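Stallside Forums > Off Topic > Home and Kitchen
Thread: Marble counters, talk me out of it

plumbbob_70
November 24, 2008

We're redoing the kitchen and my wife has fallen for a slab at the Flelari yard. White with gray veins, very busy, $725 more than the granite we had already agreed on after what I'd describe as peace talks. I cook a lot and I'm not tidy. Lemons, red wine, tomato sauce left where it lands. Is marble as bad as people say?

gristmill
Yes.

gristmill
Sorry, hit post too soon. Yes, it etches. Anything sour eats the polish and leaves a dull spot, and sealing won't stop that. Sealer is for stains. The salesman will use the two words like they mean the same thing. Ours had its first ring before the plumber had hooked up the faucet.

Tansy Q
Counterpoint, I've had mine eleven years and I love it. It's covered in etches and after a while you quit seeing them, same as the dent in your car. Get it honed, though. A polished finish shows every single mark and will make you into a person who follows guests around with coasters.

plumbbob_70
I'm married to that person already. Does a busy pattern hide anything, or is that just something the yard says?
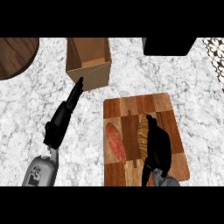 The one she likes has so much going on in it that I figure I could lose a whole fried egg up there and not find it till Easter. The other slab was nearly plain white and looked like it would hold a grudge.

Malachy Lynch
I put in counters for a living, so take this for what it's worth. Busy veining hides crumbs and coffee drips very well. It does nothing for etching, because an etch is a change in the shine and you catch it when the light comes in low. Stand at the end of the counter at breakfast and you'll see all of them.

Two things to ask the yard. Where does the seam go, and do you get to see the layout before they cut? With a pattern that wild, a bad seam looks like a road map torn in half and taped back together wrong.

gristmill
Or buy the granite and go on vacation with the $725.

Tansy Q
Granite people always bring up the vacation. I have never met one who took it.

gristmill
We went to Plollen in July, thank you. It rained.

osk
My brother-in-law used a poultice powder from Osagie on an oil stain, and it pulled most of it out. You mix it to a paste, tape plastic over it and leave it a day or so. Won't help with etches, like Malachy says. He paid more than 80 bucks for the big tub and has used maybe a spoonful, so if the OP goes with marble I can probably get him a deal.

Malachy Lynch
Test any poultice in a corner first. And get a sample of the actual stone, not the brochure. Put half a lemon face down on it overnight. If you can live with what you find in the morning, buy the slab.

plumbbob_70
Did the lemon test. There's now a perfect lemon-shaped ghost on the sample. I showed it to my wife as Exhibit A and she said it looked "kind of pretty" — so that's my whole case gone. Deposit goes down tomorrow. Honed. Tansy, what do you clean yours with?

Tansy Q
Dish soap and warm water. No vinegar, ever, whatever your mother says.

gristmill
Unsubscribing. Enjoy your egg.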